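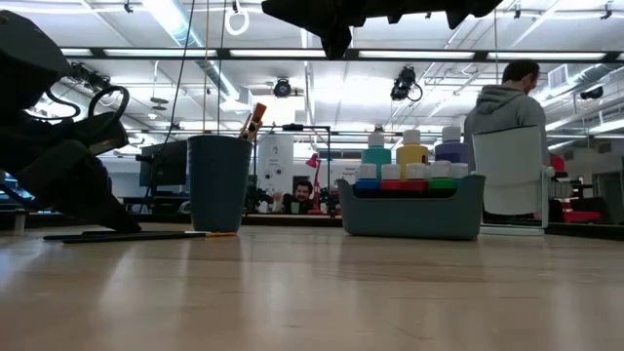 Skallach Paint Nights: Common Questions

When are classes?
Every Wednesday at 7 p.m. Doors open 20 minutes before.

Do I need to bring anything?
No. Paint, brushes and aprons are included. Wear old shoes — acrylic does not wash out once it dries.

Can I book for a group?
Yes. The Illetti room can be hired for $225 an evening. Call extension 122.

Can I cancel?
Full refund up to two days before. After that you can move your spot to another week, once.

Where do I park?
Use the Woduritz Street lot. The gate code is in your booking email.

How long do you keep finished work?
Until the end of the month. Put your name on the back in pencil.

Are there classes in August?
No. We start again in September.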